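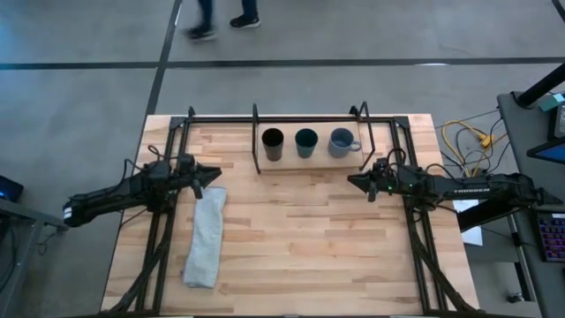 Plinden Food Council
7 Nov 2024

The Council has today published its position on the labelling of animal feed in meat, milk and eggs. This thread sets out the main points for shoppers, farmers and caterers. The full paper is on our website under Publications.

1. A shopper buying a chicken in this country can usually learn where the bird was reared. The same shopper can very rarely learn what it was fed, or where that feed was grown. The Council considers this a serious gap.

2. Much of the protein in poultry and pig feed comes from soya, and a large share of that soya is imported. Some of it is grown on land that was forest or grassland within living memory. A pack marked with a local farm and a national flag says nothing on the matter either way.

3. We opened a public consultation in April and received 1,302 responses. They came from households, farmers, feed merchants, butchers, school caterers and a number of local authorities. We thank everyone who took the time to write, including those who disagreed with us at some length.

4. The strongest message from households was a wish for plain wording. Few respondents wanted another logo. Many said they no longer look at the logos already on the pack, and several listed ones they had bought by for years without knowing what they stood for.

5. Farmers raised a different concern. Feed is often bought as a ready-made blend, and the make-up of a blend can change between deliveries according to price. A farmer may have no more idea of its origin than the person eating the eggs.
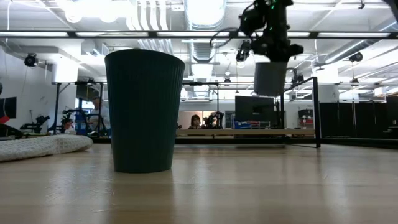 6. For that reason the Council does not believe the duty should begin at the farm gate. It should begin with the merchant or mill that makes the blend and holds the purchase records. The farmer would pass the statement on and would not be expected to check it.

7. We propose a short written statement with every delivery of compound feed, giving the main protein crop, the country in which it was grown, and whether the supplier can show that the land was not recently cleared. "Not known" would be an allowed answer for the first two years of the scheme. It would have to be printed in full.

8. The Council ran a small trial of this approach with 44 laying-hen farms in the Zollano valley. Two feed merchants supplied the statements. Most of the farms received a complete statement with each delivery. The gaps fell mainly in the weeks when a merchant had changed supplier at short notice.

9. Chiamaka Lawal, Head of Food Policy, writes in the foreword: "We heard from egg producers who had asked the question for years and been told it could not be answered. In this trial it was answered on a single sheet of paper."

10. On cost, the picture is mixed. The merchants reported extra office work in the first month and little after that. A mill buying from many small brokers would face a harder task, and we have asked for further evidence before putting forward any figure.

11. We have been asked whether the proposal is a call for people to stop eating meat. The Council takes no position on what any household should eat. Respondents who eat no meat at all pointed out that they do buy eggs and milk, and that the question of feed concerns them just as much.

12. We have also been asked about home-grown beans and peas as a replacement for imported soya. Chapter 5 deals with this. Field beans suit some soils and some animals well. They do not suit young birds in large amounts, and yields vary a good deal from year to year. The chapter includes the Aliyu rotation study, with its tables in full. 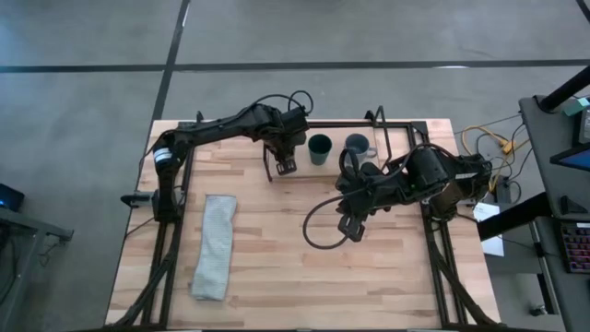

13. Small flocks would be exempt. We suggest a limit of 2,000 birds, below which no statement need be kept, though any keeper could ask for one. Several respondents thought this limit too high. Their comments are printed in Annex B, unedited apart from the removal of personal details.

14. Caterers who buy for schools and hospitals would be asked to make the information available on request. They would not have to print it on menus. The kitchens we visited change their menus too often for that to be workable.

15. The proposal does not cover farmed fish. Fish feed draws on a different set of supplies, including wild-caught fish, and will be the subject of a separate paper.

16. Correction to a summary sent to subscribers this morning: the Pluvby mill was listed as a member of the trial. It responded to the consultation and took no part in the trial. The online version has been put right.

17. Comments on the paper are open for 120 days. They may be sent through the form on our website or by post to the Plinden office. Please quote the paragraph number you are writing about. Large-print copies can be ordered from the same address at no charge.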